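Module notes, week 3 - site visit, hand-held grippers and demonstration collecting
Visit date: September 17, 2025
Notes by Lungile Molefe, tidied a bit from what I wrote on the train. Slides go up separately.

Read before the seminar. If you missed the visit you can still do the exercise, use the handout numbers and the two pictures.

1. Where we went

Funholm site, the training rooms on the ground floor. Isabelle Bouchard showed us round. Small groups, shoes with grip, bags left in the corridor. The rooms are laid out as bits of ordinary buildings - kitchen corner, store cupboard, washroom - and people carry out chores in them with a gripper in each hand. No robot arm in the washroom at all. The arm comes later, in the other building, and runs what has been learned from the hand-held work.

Two names you will hear mixed up. Famska is the collecting project (people, rooms, grippers). Hiltia is the training software that takes the recordings afterwards. Caron is the storage system and we did not see it, only the door.

2. Why by hand

Older way: drive the arm remotely, record what it does. Slow, tiring, arm has to be in the room. Try getting one into a washroom.

Newer way: person holds the same sort of fingers the arm has. Camera sits on the gripper, so what is recorded is close to what the arm's own wrist camera would get. Person walks in, does the job, walks out. Cheap. Fast. Messier data, see section 5.

Isabelle's line was that a room a person can squeeze into is a room you can collect in. Worth writing down, comes up again in week 6.

3. The washroom session

Task set for the day was tidying and cleaning round the fixtures. Operators wear a head-mounted unit and a vest, one gripper each hand. Two toilets along the wall, green wastebasket between them, toilet roll down on the tiles, red vacuum in the corner. Tight for elbows. 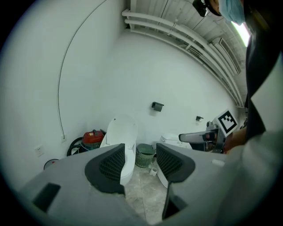
4. Terms you need

Episode - one go at one task, start to finish. Thrown away whole if the start or end is missing.

Wrist view - what the gripper camera records. Very wide lens, so straight walls come out bent. Fingers always in shot, low down. This is on purpose, the model has to know where its own fingers are.

Fiducial marker - the black and white square pattern. Known size, known pattern, so software can work out where it is and which way it is turned. There is one on a plate on top of the gripper in the operator's hand in the first picture.

Gripper width - how far apart the fingers are. Recorded at every time step along with the pose.

Pose - position plus orientation. Six numbers at minimum. If you are shaky on this go back to week 1, the notes on rotations, do not just skip it.

5. Numbers from the handout

Episodes recorded under Famska since June: 2,075
Kept after checking: 1,554
So almost a quarter lost. Main causes given to us: tracking dropped out, operator started before the signal, wrong task label. Isabelle said the label problem was the most annoying of the three and the easiest to fix.

Each washroom block is 10 episodes, then a rest. Asked whether longer blocks had been tried. They had, in June, and the later episodes got sloppy - fingers closing early, jerky turns. Went back to short blocks.

Note that a rejected episode is not the same as a failed one. An operator can drop something, pick it up and carry on, and that gets kept. Recovery is useful for training. Several of you got this the wrong way round in the quick discussion afterwards.

6. What makes a washroom hard

Shiny surfaces. Glazed white toilet, white walls, pale tile, strong ceiling light. Highlights slide over the porcelain when the camera moves and the tracking may take them for real features. Patterned tiles help a little as there is something to lock on to.

Water in the bowl. Transparent, reflective, depth is poor. Hiltia does not use a depth sensor, colour pictures only, so it has to learn this from examples.

Low objects. A lot of the job is at floor level, so the operator bends and the camera points steeply down. Your own feet get into the recording. The model should learn to ignore shoes, and mostly does if there are enough differnt shoes in the set.

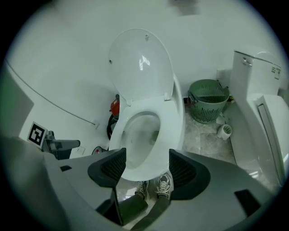 Soft things are the other trouble. A hard basket or a cup keeps its shape when the fingers close on it. Tissue doesn't - it crumples, it sticks, it looks different every time, and there is no single right place to grasp it. Group B asked if you could just label a grasp point by hand. You can but it is slow and two people will choose two points.

Hoses and cables, same sort of problem. The vacuum hose is coiled and springs back when let go. Isabelle called this the part she would most like a student project on. Talk to me if interested, there is a form.

White on white. A white tissue on pale tile has weak edges, worse when the lens stretches it near the corner. Compare with the green basket, which a very basic colour threshold would find. Good test of whether your method is doing something clever or only finding green.

7. Questions asked on the day (short answers)

Does the operator need training? A morning. Most of it is learning to move at a steady speed and keep the fingers in a sensible place.

Why two grippers? Some jobs need a hand to hold and a hand to wipe. Also each needs to know where the other is, hence the marker.

Does it transfer to an arm? Partly. A person can reach in ways the arm can't, elbow round a corner and so on. Episodes outside the arm's reach get filtered, that's done in Hiltia, separate from the checking in section 5.

Why masks? House rule for that room.

8. Exercise for next week

One side of A4, no more. Pick ONE object from either picture. Say how you would grasp it with a two-finger gripper, where the fingers go, what the wrist view would show just before contact and what could go wrong. Then say how you would decide an episode was good enough to keep.

Marked out of 10. Sketches welcome, pencil is fine. Pairs allowed but hand in one copy each.

Anyone doing the vacuum hose, give the approach direction clearly, last year's answers were mostly arrows with no labels.

Reading: chapter 4, sections on camera models and lens distorsion. Skip the proofs. The calibration sheet from week 2 is still needed so bring it.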